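Water Supply and Fittings, Unit 2
Handout 5: Taps, valves and flow at the point of use
Revised 5 July 2020

1. Scope

These notes cover the parts of a domestic tap, the two main ways of closing it, and the simple calculations used when sizing a branch pipe. Pipe jointing and backflow are dealt with in Handout 6. Bring the Lovwood data sheet to the practical.

2. Terms

Body: the main casting, through which water passes.
Seat: the ring inside the body against which the washer closes.
Spindle: the shaft that carries the turning movement from the handle to the washer or disc.
Gland: the seal around the spindle.
Head: the part above the seat that can be unscrewed and lifted out in one piece.
Static pressure: pressure at the fitting with no water flowing.
Running pressure: pressure at the fitting with the tap open. It is always lower than the static value when the supply is drawn through a pipe of any length.

3. Screw-down taps

Turning the handle raises or lowers the spindle, and the washer moves with it. Flow rises quickly over the first part of the opening and very little after that. Several turns may be needed from shut to fully open.

The usual fault is a drip from the spout, caused by a worn washer or a pitted seat. A new washer on a pitted seat will leak again within a short time, so the seat must be inspected whenever the head is out. Water coming up past the spindle points to the gland.

4. Ceramic disc taps

Two discs are held face to face. One is fixed; the other turns with the spindle. Water passes when the openings line up. A quarter turn is the normal travel. The discs do not need to be forced shut, and extra effort at the handle has no useful effect. Grit between the faces scores them, and a scored cartridge is replaced as a unit.

Hot and cold cartridges often open in opposite directions. Check before ordering.

5. Pressure and head

p = ρgh

With ρ = 1000 kg/m³ and g = 9.81 m/s², a head of 2 m gives 19.6 kPa, and a head of 20 m gives 196 kPa. Losses in pipe and fittings are subtracted from these values to find the running pressure.

6. Handle form

The torque applied to the spindle is the product of the force at the rim and the radius of the handle. For the same grip, a wider handle gives more torque. A smooth, rounded handle is easy to wipe down but harder to turn with wet or soapy hands. Levers suit users with a weak grip.

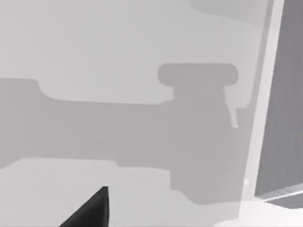 Fig. 1. Faucet-shaped fixture with a wide, rounded top and a short neck (rendered, greys).

7. Worked example

The Lerari test branch is fed at a static pressure of 400 kPa. With the tap fully open, the loss along the branch is 100 kPa. Find the running pressure.

400 − 100 = 300 kPa

If the tap is partly closed, the flow falls, and the loss along the branch falls with it. The running pressure upstream of the tap therefore rises towards 400 kPa.

8. Before the practical

Read the Triantafyllou notes on seats and washers, sections 1 and 2. Sketch a screw-down tap in section and label the terms listed in part 2 above. Sketches are handed in at the Grernine workshop at the start of the session.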